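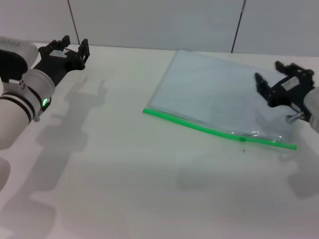

Clear zipper bag with the bright green seal, flat on the white table. I came home with a stack of these.

I have a drawer at home that my husband calls the bag drawer, and it's full of zipper bags in every size, most of them washed and drying inside out over wooden spoons at one time or another. So when my sister-in-law mentioned that Plaltine was opening up its place in Stemton to the public for a day in July, I had my name on the sign-up sheet before she finished telling me about the free parking.

The drive took longer than I thought (roadwork right before the Stemton exit, and then a detour through what I think was a cemetery), and I walked in at 10:40 when the welcome talk had already started. There were 23 of us in my group, mostly families, plus two women who run a bakery and had brought their own list of questions on an index card. I stuck close to them all day and got a lot out of it!

Our guide was Hervé Roussel, who used to be on the night shift and now mostly handles orders. He has one of those voices that carries over a fan, which was lucky, as the first stop was the film room. The film comes in on big rolls, and when you stand next to one it doesn't look clear at all, more like milky ice. He peeled off a length and let the kids hold it up to the window, and there it went clear again. I asked how heavy a roll was and he told me 262 pounds for the ones by the door. They move them on a little cart with a cradle on top.

Next came the part where the zipper goes on. I had always figured the seal was pressed into the bag somehow. At Plaltine it comes on its own separate spool, like ribbon, and gets joined to the film as the two run along together. The bags with a slider need one more step after that, and Hervé slowed everything down so we could watch it. Even slowed down I missed it the first couple of times. One of the bakery women had to point.

The color was a big topic. Green is the one they put on the medium bags in this line, and I love it – you can see from across a kitchen where the opening is. There's also a blue and a plain one. Somebody asked whether the color means anything and Hervé said it did for them, for sorting, and customers have come up with their own systems. He knows of a school cafeteria that keeps green for fruit. My own system is that whatever bag is on top gets used, so maybe I should work on that.

After a break with lemonade and some very good shortbread we went over to the handling room, which was my favorite. It's a calm, pale kind of room, light gray walls and white tabletops, and a clear bag on a white table is surprisingly hard to see! The bag takes on the white of whatever is under it and you're left looking at a green stripe with a few creases and shiny spots next to it. I put my glasses down at one point and couldn't tell you whether they were on a bag or beside one.

Čestmír Sokol took over from Hervé for this part. He had us each take a bag and close it with one hand while holding it flat with the other. Try it at your own kitchen counter. The trick is to keep a fingertip on the corner where you started and let the slider do the work, and if you let go of the corner the whole bag comes along for the ride. A boy of maybe seven was far better at it than I was. His father did his with an elbow, which Čestmír allowed.

Then we did the sniff-and-squeeze, as he called it. You close the bag with some air in it, press down gently with your palm, and listen along the seal. Mine hissed at the very end, right by the corner. He showed me that I had stopped the slider a hair too early, and when I pushed it home the hiss quit. I've been stopping too early for years, apparently, which explains a certain incident with marinara and my good tote.
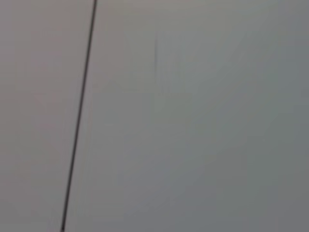 Can you wash these and use them again?
Cool water and a drop of dish soap are fine, and leave the bag open and standing up until it's dry inside. Throw it out if it held raw meat or if the slider has started to skip.

That came off the bakery ladies' index card, and they wrote the answer down word for word. They had another good one, about keeping flour out of the track. Čestmír's advice was to fold the top of the bag outward like a cuff before you fill it, then unfold it when you're finished. I tried it with powdered sugar the next morning and it worked great, though I did fold it too far the first time and made a mess of the counter anyway.

Lunch was sandwiches in the yard, and I ended up on a bench with Demyd Horobets, who does the packing room schedule. He told me the bags get counted into sleeves of 40, and the hardest thing about it is that they cling to each other. On dry winter days it's worse. He rubs a bag between his palms to show new people, and then tries to put it down, and it just hangs there off his hand. He did it for me with his sandwich bag. It worked a little too well and we both got crumbs on us.

The packing room itself was a quick walk-through. Flat bags go in facing the same way, seals together, and then somebody turns half the stack around so the box doesn't bulge on one side. All those green strips lined up at the edge look really pretty, like the side of a thick paperback with dyed pages. I wanted a picture of it but my phone was at the bottom of my purse under the shortbread.

A few practical things if you're thinking of going next time. Wear closed shoes, they do check. Bring a sweater for the film room. The shop is a folding table by the exit and it's cash only, and the seconds (bags with a scuff or a slightly crooked seal) are sold by the handful. I got the medium ones with the green seal and a few of the giant ones that Čestmír swears will fit a winter coat. They fit my coat. They don't fit my husband's.

The bakery ladies and I swapped numbers in the parking lot, and they're saving me a rye loaf for Saturday-type company, in one of the big bags, closed all the way to the corner.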